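수토드턴 생활문서 정리 사업 하반기 경과 보고

받는 이: 플렉턴 재단 지원사업 담당 로나 몽크리프 님
보내는 이: 우앙카 문서방 루세로 모스케라
작성일: 2025년 12월 12일

몽크리프 님께

지난 7월에 중간 소식을 드린 뒤로 꽤 오래 연락을 못 드렸습니다. 그사이 메일을 두 번이나 먼저 보내 주셨는데 답이 늘 짧아서 마음에 걸렸어요. 이번에는 좀 길게 쓰겠습니다. 표와 숫자만 필요하시면 3번과 6번 항목을 먼저 보셔도 괜찮고, 시간이 되시면 차 한 잔 옆에 두고 처음부터 천천히 읽어 주시면 더 좋겠습니다.

1. 그동안 한 일

아시다시피 이 사업은 수토드턴 주민들이 집에 쌓아 둔 종이 문서를 가져오면 저희가 함께 펼쳐 보고, 종류를 나누고, 읽기 쉬운 글씨로 다시 인쇄해서 원본과 같이 돌려드리는 일입니다. 신청서에는 '생활문서'라고 점잖게 적었지만 막상 봉투를 열면 별것이 다 나옵니다. 임대차 계약서와 보일러 설명서가 한 봉투에 들어 있고, 그 사이에 누가 누구에게 쓴 것인지 알 수 없는 편지가 끼어 있고, 조리법을 적은 쪽지 뒷면에 전화번호가 세 개쯤 적혀 있기도 합니다. 처음에는 봉투 하나에 반나절이 걸렸습니다. 지금도 어떤 봉투는 반나절이 걸리고, 그런 봉투가 대개 제일 재미있습니다.

상반기에는 주로 받는 일에 매달렸습니다. 접수대에서 이름을 적고 번호표를 붙이고 상자에 넣는 데까지는 잘 돌아갔는데, 그다음이 문제였습니다. 상자는 자꾸 느는데 펼쳐 놓고 일할 자리가 변변치 않았거든요. 접이식 탁자를 복도에 폈다가 문이 열릴 때마다 종이가 날려서 다 같이 주워 담은 날도 있었습니다. 그래서 7월 소식에 말씀드린 대로, 하반기에는 접수를 조금 늦추더라도 작업 자리를 제대로 갖추는 데 힘을 쓰기로 했습니다. 흔쾌히 일정을 바꿔 주신 덕분에 가능했던 일이라 다시 한번 감사드립니다!

2. 문서를 나누는 방법이 바뀌었습니다

신청서에 적어 낸 분류는 열한 가지였습니다. 주거, 의료, 교육, 세금, 보험, 이런 식으로 나누면 깔끔할 줄 알았어요. 해 보니 주민들께서 그렇게 찾지 않으시더군요. "우리 애가 학교 처음 갈 때 받은 것", "이사 오기 전 집 것"처럼 시기와 일로 기억하시는 분이 훨씬 많았습니다. 그래서 8월 말에 분류표를 접고, 먼저 가져오신 분께 세 가지를 여쭙는 쪽으로 바꾸었습니다. 언제쯤의 문서인지, 지금도 쓰시는지, 다른 식구도 보아야 하는지입니다.

이렇게 하니 상자 수는 줄지 않았지만 다시 찾는 시간이 많이 줄었습니다. 저희끼리는 '지금 것, 나중 것, 그냥 두고 싶은 것'이라고 부릅니다. 마지막 칸이 의외로 두툼합니다. 쓸모가 끝난 영수증이라도 돌아가신 어머니 글씨가 한 줄 있으면 그 칸으로 갑니다. 버리라고 권하지 않는다는 원칙은 처음 말씀드린 그대로 지키고 있습니다.

다시 인쇄하는 작업도 손을 보았습니다. 상반기 인쇄본은 글자를 키우는 데만 신경을 써서 한 장짜리가 넉 장이 되어 버리는 일이 흔했습니다. 받으신 분들이 오히려 더 헷갈린다고 하셨고, 맞는 말씀이었습니다. 지금은 문단 사이를 넉넉히 띄우고 한 장 안에 들어가도록 줄 길이를 조정합니다. 원문의 낱말은 손대지 않고, 어려운 말은 아래쪽에 따로 풀어 둡니다. 법률 문서는 풀이를 붙이지 않고 데렌 상담소로 안내합니다. 이 부분은 저희가 욕심내면 안 되는 영역이라고 생각해서 선을 분명히 그었습니다.

3. 숫자로 본 현황

올해 접수한 문서는 모두 1301건입니다. 이 가운데 분류를 마친 것이 729건이고, 다시 인쇄해서 원본과 함께 돌려드린 것이 613건입니다. 분류만 끝내고 인쇄를 기다리는 문서는 대부분 9월 이후에 들어온 것들이고, 아직 상자에서 나오지 못한 문서는 두 가정에서 한꺼번에 맡기신 몫이 큽니다. 한 분은 다락을 비우면서, 또 한 분은 가게를 정리하면서 가져오셨어요. 양은 많지만 종류가 비슷해서 일단 손을 대면 빨리 나갈 것으로 봅니다.

애초 목표는 올해 안에 접수분 전체의 분류를 마치는 것이었으니 그 기준으로는 늦었습니다. 핑계를 길게 대지는 않겠습니다. 봉투 하나에 든 문서가 얼마나 뒤섞여 있을지를 너무 쉽게 보았고, 복도에서 일하던 두 달 동안 속도가 나지 않았습니다. 대신 돌려드린 문서 가운데 잘못 섞여 들어간 것이 나와 다시 연락드린 경우는 단 두 번이었고, 두 번 다 일주일 안에 바로잡았습니다.

4. 주민들 반응

이 항목은 숫자로 만들기가 어려워서 들은 이야기를 그대로 적습니다.

한 어르신은 돌려받은 봉투를 그 자리에서 다 꺼내 보시고는 한참 말씀이 없으셨습니다. 혹시 빠진 것이 있나 해서 저희가 긴장했는데, 첫 직장에서 받은 채용 통지서를 사십 년 만에 처음부터 끝까지 읽었다고 하셨어요. 글씨가 흐려서 그동안은 제목만 보고 넣어 두셨답니다. 다음 주에는 동생분 손을 잡고 오셨습니다.

불편하다는 말씀도 있었습니다. 접수하는 날과 돌려받는 날이 달라서 두 번 걸음해야 한다는 점, 기다리는 의자가 낮다는 점, 번호표 글씨가 정작 제일 작다는 점입니다. 번호표는 그날 바로 바꾸었습니다. 의자는 이웃 교회에서 높은 것을 빌려 쓰고 있고 내년 예산에 조금 넣어 두었습니다. 두 번 걸음하는 문제는 아직 뾰족한 수가 없습니다. 버스가 뜸한 동네에 사시는 분들은 저희가 봉투를 들고 찾아가는 방법을 시험해 보려 합니다.

학교에서 온 연락도 하나 적어 둡니다. 6학년 선생님 한 분이 아이들에게 집에 있는 가장 오래된 종이를 조사해 오게 했는데, 그 가운데 여럿이 저희 봉투에 담겨 있었다고 합니다. 봄에 수업을 한 번 같이 해 보기로 이야기가 되었습니다.

5. 작업 자리

가장 자랑하고 싶은 부분이라 말이 또 길어질 것 같습니다.

가을에 작업대를 안쪽으로 옮기면서 종이를 펴고, 끼우고, 읽는 일이 한자리에서 이어지게 했습니다. 상판에는 덩굴무늬 덮개를 씌웠습니다. 사실 저는 무늬 없는 것을 고르려고 했는데, 다들 문서방이 관공서 같아 보이면 안 된다고 해서 졌습니다. 지금은 저도 꽤 좋아합니다. 초록빛 도는 잎 사이에 갈색 꽃이 작게 들어가서, 흰 바탕인데도 차가운 느낌이 덜하거든요.

검토할 인쇄본은 클립보드에 끼워서 봅니다. 낱장으로 돌리던 때에는 누가 어디까지 읽었는지 늘 서로 물어야 했는데, 판에 끼워 두면 읽던 사람이 잠깐 일어나도 그대로 이어 볼 수 있습니다. 작은 물건은 상판에 늘어놓지 말고 바구니에 넣자는 약속도 했습니다. 이 약속은 지켜지는 날도 있고 그렇지 않은 날도 있습니다.

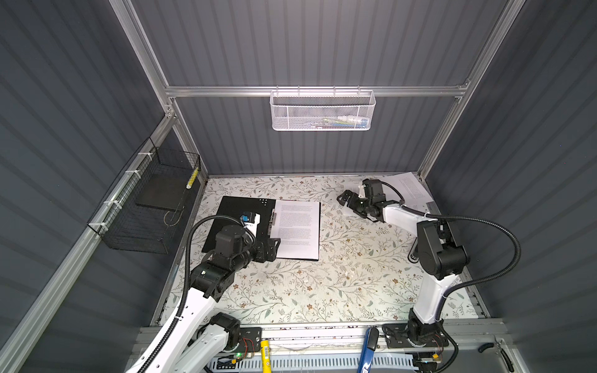 사진 1. 덩굴무늬 덮개를 씌운 작업대와 클립보드에 끼운 인쇄물. 뒤쪽 가로대에는 흰색 철망 바구니가 걸려 있다.

바구니를 벽 쪽으로 올린 것은 올해 한 일 중에 돈이 제일 적게 들고 효과가 제일 컸던 일 같습니다. 뒤에 건 길고 얕은 것은 자잘한 물건용으로 쓰고, 왼쪽 벽의 검은 철망 바구니에는 납작한 것을 세우거나 눕혀 둡니다. 검은 바구니는 케이블 타이로 묶어 놓은 상태라, 내년 초에 제대로 된 고리로 바꿀지 그대로 둘지 정하려고 합니다. 저는 튼튼하기만 하면 그대로 두자는 쪽이고, 의견이 반반입니다.

아쉬운 점도 있습니다. 검토를 마친 종이와 아직 보지 않은 종이를 두는 자리가 분명하지 않습니다. 바쁜 날에는 한두 장이 상판 구석으로 밀려가서, 하루를 마칠 때 구석부터 살피는 것을 마무리 점검표에 넣었습니다. 칸이 나뉜 낮은 서류함을 하나 들이면 해결될 것 같은데, 높이가 맞는 것을 아직 찾지 못했습니다. 혹시 재단 사무실에서 쓰지 않는 서류함이 나오면 꼭 저희를 먼저 떠올려 주세요.

6. 예산

하반기 작업 공간 항목으로 배정해 주신 4000파운드는 항목 안에서 모두 집행했습니다. 작업대와 덮개, 바구니와 걸이 재료, 클립보드, 인쇄용지와 보관 봉투가 여기에 들어갑니다. 용지값이 가을에 한 번 올라서 봉투를 한 등급 얇은 것으로 바꾸었는데, 모서리가 빨리 해지는 것 같아 다음 주문부터는 원래 것으로 돌아가려 합니다. 영수증 사본과 항목별 내역은 별도 봉투로 우편 발송했습니다. 빠진 것이 있으면 번호만 알려 주십시오.

인건비와 임차료는 신청 당시 계획에서 달라진 것이 없습니다.

7. 내년 상반기 계획

우선 상자에 남아 있는 문서의 분류를 봄이 오기 전에 끝내겠습니다. 다락에서 나온 묶음부터 시작하고, 가게 문서는 주인께서 직접 오셔서 같이 보기로 하셨습니다. 그동안 새 접수는 한 달에 두 번만 엽니다. 접수를 닫지 않는 것이 중요하다고 생각해서 횟수를 줄이는 쪽을 택했습니다.

다음으로 찾아가는 반납을 시험합니다. 버스 노선 끝에 있는 두 동네가 대상이고, 결과가 괜찮으면 다음 보고서에 비용을 붙여서 정식으로 말씀드리겠습니다.

인쇄본 양식도 한 번 더 고칩니다. 풀이말을 아래에 두는 방식이 눈에 잘 안 들어온다는 의견이 있어서, 오른쪽에 좁은 칸을 두는 안을 만들어 놓고 비교하는 중입니다. 두 가지 견본을 1월에 보내 드릴 테니 편하게 의견을 적어 주세요. 몽크리프 님께서 지난번에 "글자보다 여백이 먼저 보인다"고 하신 말씀을 저희가 아직도 회의 때마다 꺼냅니다.

8. 여쭙고 싶은 것

두 가지가 있습니다. 하나는 보고 주기입니다. 지금은 반년마다 길게 쓰는데, 석 달마다 한 장씩 짧게 드리는 편이 재단에서 보시기에 나을지 궁금합니다. (이 글의 길이를 보시면 답이 정해질 것 같기도 합니다.) 다른 하나는 봄에 학교와 하는 수업에 작업 공간 예산의 남은 소모품을 써도 되는지입니다. 봉투와 용지 정도이고 새로 살 것은 없습니다.

날이 풀리면 한번 들러 주시면 좋겠습니다. 오실 때 댁에 있는 오래된 봉투 하나 가져오셔도 됩니다. 접수일이 아니어도 받아 드릴게요.

루세로 모스케라 드림
우앙카 문서방, 수토드턴

붙임: 항목별 집행 내역 1부(우편), 마무리 점검표 사본 1부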